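Brorlow House Kitchen Table Project – what I did and what I'd change

Module: Everyday Spaces, second year

I picked the shared table because it annoyed me. Six of us use it, it sits between the back door and the fridge, and everything that comes into the house gets put down on it and stays there. I wanted to find out what lives on a table like that and whether a bit of sorting would change how we use it.

My first plan was far too big. I was going to do the whole ground floor, shelves and all, and my tutor looked at the outline and asked which bit I'd be sorry to lose. So it became the table and a word limit of 3,000 for the full write-up (this is the short version for the module page).

How I went about it

I did a tidy every Wednesday evening through March. Each one had a time limit of 30 minutes, including making notes, and I stuck to that apart from the first week, when I got distracted reading old post. Everything was sorted by where it ought to live: bathroom, bedroom, kitchen cupboard, bin, or "stays". I used a spreadsheet I'd named Joluva for reasons that made sense at the time, with a column for the thing and a column for its proper home.

I also read a booklet on storage from the Sirnau reuse shop, which was more useful than two of the textbooks. It says to sort by when you reach for a thing and forget what it's made of. I'd been doing the opposite, so I changed my columns in week 2 and had to redo the first lot. Annoying, but worth it!

What I found

Bathroom things were the surprise. I expected food and paper, and there was plenty of both, but toiletries kept turning up as well – people unpack their shopping at the table and only carry half of it upstairs. Toothpaste is the one I'll remember. Notebooks were next, and they were harder, as a notebook on a table might be forgotten or might be exactly where its owner wants it. I ended up putting them together on one side and leaving them.

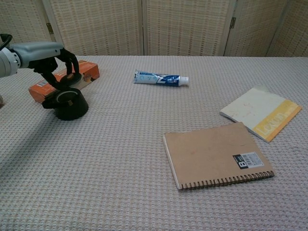 Small pots with lids were my other headache. You can't tell what should happen to a pot until you've looked inside, and that eats up your time, so I made a rule that lids come off first and the sorting comes second. Boxes got the same treatment. I wish I'd started with that rule, because my notes for the early weeks have a lot of entries that just say "pot, unsure".

What I'd change

I'd ask the others to sort their own things for a week and compare their answers with mine. I'd also give "stays" a proper definition. Roy, our ancient tea trolley, now stands by the stairs as a drop-off point for anything going up, and it does get used, mostly for coats.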